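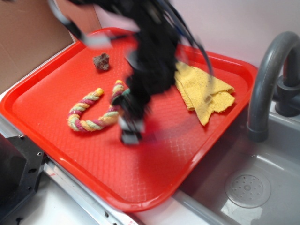 Kilent cell: cable routing and base bracket

The sink-side cell at Kilent was down for most of Wednesday while Edgardo Pangilinan and Aiman Entili reworked the arm cabling and checked the mounting. It is back in use. The notes below are for anyone who runs the cell or has to strip it down later.

The fault showed as dropped gripper commands on fast moves across the tray. Slow moves were clean, and the log gave no pattern by object: rope, stone and cloth picks all failed at about the same rate. Edgardo swapped the gripper lead first and saw no change. The trouble was further up, where the lead passes the elbow. A tie had been pulled tight on both sides of the joint, so the cable took the bend in one short length every time the arm folded. The outer sleeve was sound but two of the cores had worked loose in the connector.

The connector has been remade with a spare from the Varela stores. The cables now run in open loops on one side of the arm, with no tie within 100 mm of a joint. This looks untidy but should be left alone. A loop that swings a little on a fast move is acceptable. A loop that touches the tray or anything lying on it is too long and should be taken up at the upper clip only.

Base bracket and rail

The bracket screws were checked at the same time. Of the 14 on the bracket and rail, 4 had backed off by up to half a turn. All were taken out, cleaned, given a drop of medium thread lock and refitted with the arm parked and the power off. Tighten them in two passes, working across the bracket from corner to corner. Do not use the long-handled key; the rail fixings are small and will strip. After any work on the rail, run the homing routine twice and compare the two results before loading a task.

Tray position

The tray sits partly over the basin, and the taught positions assume this. If it is lifted out for washing, put it back at the same angle and run the touch-off at three points on the flat part of the floor. Avoid the rim, which gives a false height. The moulded pattern makes no difference that we could measure.

Gripper

Fingertips were wiped down and checked for play. One had slight side movement and was shimmed. The Vonow tips are on order and will be fitted in February, together with the new tip file. Until then, keep the closing force at the present setting for cloth. Raising it does not improve the hold and it marks the tips.

Checks from now on

Start of shift: park the arm, look along each cable from base to gripper, and move each joint through its range at slow speed. Weekly: check the bracket screws by hand and wipe the rail. After every 18 hours of running: inspect the gripper connector and enter the result in the Butel log, including when nothing is found.

Aiman is keeping the old connector for anyone who wants to see the damage. Dropped commands should be reported to him with the speed setting and the joint positions at the time – a note that says only "gripper fault" cannot be traced.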